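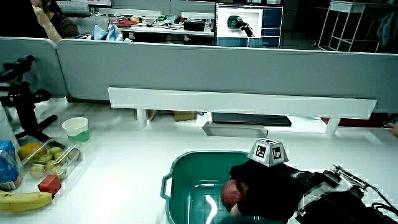 제6강 선거관리기구의 독립성과 선거소송

민주주의로 이행한 나라들이 가장 먼저 손대는 제도 가운데 하나가 선거를 관리하는 기관이다. 권위주의 시기에는 내무부나 지방행정기관이 선거인명부 작성, 투표소 설치, 개표, 결과 공표를 모두 맡는 경우가 많았고, 체제 전환 이후에는 이 업무를 행정부에서 떼어내는 것이 협상의 주요 의제가 되었다. 이번 강의에서는 선거관리기구를 어디에 두는가, 위원을 누가 임명하는가, 그 결정을 법원이 어디까지 심사하는가를 차례로 다룬다. 먼저 용어 하나를 정리한다. 독립성이라고 할 때 학생들은 흔히 조직도상의 위치만 떠올리는데, 위치와 통제는 다른 문제이다. 어떤 물건이 어디에 놓여 있는지만으로는 누가 그것을 움직이는지 알 수 없다. 위원회가 헌법상 독립기관의 자리에 놓여 있어도 예산과 인사를 행정부가 쥐고 있다면 마찬가지이다. 앞의 것을 형식적 독립성, 뒤의 것을 실질적 독립성이라고 부르기로 한다.

1. 세 가지 모델

비교정치학 문헌에서는 선거관리 체계를 보통 정부형, 독립형, 혼합형으로 나눈다.

정부형은 내무부나 지방자치단체가 선거를 집행한다. 북유럽과 서유럽의 여러 나라에서 볼 수 있다. 관료제에 대한 신뢰가 높고 정권 교체가 반복된 나라에서는 이 방식이 큰 분쟁 없이 유지되어 왔다. 따라서 정부형이라는 사실만으로 선거의 질이 낮다고 말할 수 없다.

독립형은 행정부와 분리된 위원회가 규칙의 세부 사항을 정하고 집행까지 맡는다. 1980년대 이후 민주화된 나라에서 많이 채택되었다. 헌법에 근거를 두는 경우와 법률에만 근거를 두는 경우가 있고, 둘은 구별해서 보아야 한다. 법률에만 근거를 둔 위원회는 의회 다수파가 바뀌면 구성 방식도 쉽게 바뀐다.

혼합형은 집행은 행정부가, 감독은 별도의 위원회나 법관으로 구성된 기구가 맡는다. 프랑스가 자주 거론된다. 감독기구가 집행기관에 시정을 명할 수 있는지, 의견만 낼 수 있는지에 따라 실제 모습이 크게 달라진다.

한국의 선거관리위원회는 헌법에 근거를 둔 독립형에 속한다. 중앙선거관리위원회는 대통령이 임명하는 3인, 국회에서 선출하는 3인, 대법원장이 지명하는 3인으로 구성되고 위원장은 위원 중에서 호선한다. 위원의 임기는 6년이다. 위원은 정당에 가입하거나 정치에 관여할 수 없다. 조문은 헌법 제114조이니 수업 전에 제1항부터 제7항까지 읽어 올 것. 제115조와 제116조도 짧으니 같이 보면 된다.

2. 임명 방식

임명 방식에 관해서는 두 가지 생각이 맞서 있다. 하나는 정당과 거리를 둔 전문가, 특히 법관을 앉혀야 한다는 것이다. 다른 하나는 주요 정당이 각자 위원을 추천하여 서로 감시하게 해야 한다는 것이다. 앞의 것을 전문가형, 뒤의 것을 정당균형형이라고 하자.

전문가형의 약점은 임명권자가 결국 정치인이라는 데 있다. 법관 출신이라는 경력이 중립을 보장하지는 않는다. 법관을 지명하는 사람이 누구이고, 그 사람을 임명한 사람이 누구인지 한 단계씩 거슬러 올라가 보면 대통령에게 닿는 경우가 적지 않다. 학생들이 보고서에서 가장 자주 빠뜨리는 부분이 이 간접 경로이다.

정당균형형의 약점은 교착이다. 위원 수가 짝수이고 정당별 몫이 같으면 중요한 결정일수록 표가 갈린다. 위원장에게 결정권을 주면 위원장 자리를 두고 다시 다투게 된다. 또 이 방식은 기존 정당에 유리하고 새로 생긴 정당의 목소리는 반영하기 어렵다.

읽기자료로 배포한 Catinca Manole의 논문은 두 유형을 임기와 해임 요건까지 포함해 다시 분류한다. 저자는 임명보다 해임 요건이 더 중요하다고 본다. 임명 과정이 아무리 정교해도 임기 중에 쉽게 내보낼 수 있으면 위원은 임명권자의 뜻을 살피게 된다는 것이다. 논문 뒷부분의 사례 비교는 표본이 작으므로 주장의 근거로 인용할 때 주의해야 한다. 논문의 부록은 시험 범위에 넣지 않는다.

Toivo Koskela의 글은 반대쪽에서 접근한다. 그는 공식 규칙보다 사무처의 경력 구조를 본다. 위원은 대개 비상임이고 일상적인 판단은 사무처 직원이 한다. 직원이 내부에서 채용되어 내부에서 승진하는지, 다른 부처에서 파견되는지가 실질적 독립성에 영향을 준다는 주장이다. 다만 내부 승진 구조가 굳어지면 외부의 통제를 받지 않는 조직이 될 위험도 있다. 독립성과 책임성의 관계는 제9강에서 따로 다룬다.

3. 법원의 심사

선거에 관한 분쟁은 크게 네 갈래로 나뉜다. 선거의 효력을 다투는 소송, 당선의 효력을 다투는 소송, 선거범죄에 대한 형사재판, 그리고 선거법 조항의 위헌 여부를 다투는 헌법재판이다. 학생들은 첫째와 둘째를 자주 혼동한다. 선거소송은 선거의 관리와 집행에 하자가 있었다고 주장하는 것이고, 당선소송은 선거 자체는 유효하다는 전제에서 당선인 결정이 잘못되었다고 주장하는 것이다.

한국에서 대통령선거와 국회의원선거의 효력에 관한 소송은 대법원이 단심으로 맡는다. 지방선거는 소청 절차를 먼저 거친다. 소청은 선거관리위원회에 제기하고, 그 결정에 불복하면 법원으로 간다. 어느 선거가 어느 법원으로 가는지는 공직선거법 제222조와 제223조를 보고 직접 표로 정리해 보기 바란다.

선거무효를 인정하려면 두 요건이 필요하다. 선거에 관한 규정에 위반된 사실이 있어야 하고, 그것이 선거의 결과에 영향을 미쳤다고 인정되어야 한다. 두 번째 요건이 실무에서 더 어렵다. 위반이 확인되어도 그 때문에 결과가 달라졌을 가능성이 인정되지 않으면 청구는 기각된다.

연습용 사례를 하나 든다. 헨더우드(Henderwood)시의 시의원 선거에서 Hertta Lehtinen 후보가 Pirjo Kiiskinen 후보를 96표 차로 이겼다. 선거 후 케투넨(Kettunen) 지구의 한 투표소에서 주소 요건을 갖추지 못한 사람들이 투표한 사실이 밝혀졌다. 이 투표소의 총투표수는 687표이고, 요건을 갖추지 못한 사람의 표는 349표이다. 그들이 누구에게 투표했는지는 비밀투표 원칙 때문에 확인할 수 없다.

이 사례에서 먼저 따질 것은 위법의 주체이다. 명부를 작성한 기관의 잘못인지, 투표소 직원이 확인을 소홀히 한 것인지, 제3자가 서류를 속인 것인지에 따라 적용되는 법리가 달라진다. 다음으로 표차와 무자격 투표수를 비교한다. 무자격 투표수가 표차보다 크므로 결과가 달라졌을 가능성을 배제할 수 없다. 그러나 이 가능성만으로 충분한지는 나라마다 판단이 다르다. 영향을 미쳤을 가능성이면 된다는 입장과, 실제로 결과가 바뀌었을 개연성을 원고가 보여야 한다는 입장이 있다. 또 선거 전부를 무효로 할지, 해당 투표소에서만 다시 투표하게 할지도 문제이다. 일부 재투표의 경우 유권자가 이미 나머지 결과를 알고 투표하게 된다는 점을 생각해 볼 것.

같은 사례에서 요건을 갖추지 못한 표가 13표였다면 어떤가. 표차에 미치지 못하므로 결과에 대한 영향은 부정될 가능성이 크다. 그렇다면 위법은 확인되었는데 청구는 기각되는 판결이 나온다. 이런 판결이 선거관리기관에 어떤 신호를 주는지에 대해서는 의견이 갈린다. 판결 이유에서 위법을 분명히 적어 두면 다음 선거의 관리가 개선된다는 견해가 있고, 주문이 기각인 이상 실무에 미치는 효과는 작다는 견해가 있다.

4. 심사의 강도

법원이 선거관리기관의 판단을 얼마나 존중해야 하는가도 쟁점이다. 투표용지의 유효와 무효를 가리는 문제처럼 기준이 법률에 비교적 자세히 적힌 경우에는 법원이 처음부터 다시 판단한다. 반면 투표소를 어디에 둘 것인지, 개표 인력을 어떻게 배치할 것인지와 같은 문제에서는 기관의 재량을 넓게 인정하는 경향이 있다.

Nosipho Zulu는 이 구분이 충분하지 않다고 비판한다. 투표소 배치는 겉보기에 기술적인 문제이지만 특정 지역 주민의 투표 비용을 높일 수 있고, 재량이라는 이름으로 심사를 면하게 하면 가장 알아채기 어려운 방식의 배제를 방치하게 된다는 것이다. 글에서는 투표소 통폐합 전후의 투표율을 비교하는데, 같은 시기에 진행된 인구 이동을 통제했는지 확인하면서 읽을 것.

심사 시점도 구분해야 한다. 투표일 전에 법원이 개입하면 잘못을 미리 고칠 수 있으나 일정이 흔들린다. 투표일 후의 심사는 일정에 영향을 주지 않지만 이미 나온 결과를 뒤집는 부담이 생긴다. 사후 심사만 허용하는 나라에서 인용 판결이 적은 이유를 이 부담에서 찾는 연구가 있다. 처리 기간도 문제이다. 판결이 임기 말에 가까워서 나오면 승소하더라도 얻을 것이 별로 없다.

5. 토론 질문

가. 형식적 독립성은 높으나 실질적 독립성이 낮은 기관과 그 반대인 기관 가운데, 체제 전환 직후의 나라에서는 어느 쪽이 더 위험한가.

나. 현직 법관이 선거관리위원장을 겸하는 관행은 선거소송의 공정성과 어떤 관계에 있는가. 이해충돌이 생기는 지점을 구체적으로 지적할 것.

다. 헨더우드 사례에서 Kiiskinen 후보의 대리인이라면 선거소송과 당선소송 중 어느 것을 택하겠는가. 재판부가 개연성 기준을 따른다고 할 때 어떤 증거를 모을 수 있는가.

라. 투표소 배치에 대한 사전 심사를 허용한다면 제소권자를 유권자 전체로 할 것인가, 정당과 후보자로 한정할 것인가.

6. 과제와 공지

다와 라 중 하나를 골라 A4 두 쪽 이내로 작성한다. 글자 크기는 11포인트, 줄 간격은 160으로 한다. 판례를 인용할 때는 사건번호와 선고일을 적고, 언론 보도만 보고 판결 내용을 옮기지 않는다. 각주는 분량에 포함하지 않는다. 제출은 다음 수업 전날 오후 6시까지이며 출력본은 받지 않는다.

Manole 논문 3절의 분류표에서 '종신'과 '정년까지'가 한 칸에 묶여 있는데, 이 수업에서는 둘을 나누어 쓴다. 지난 강의 유인물 4쪽의 '선거소청'은 '선거소송'의 오기이므로 고쳐서 읽는다. 제7강은 선거구 획정이며, 인구편차에 관한 헌법재판소 결정 세 건을 미리 올려 둔다. 그중 가장 최근 결정은 반대의견까지 읽어 와야 한다.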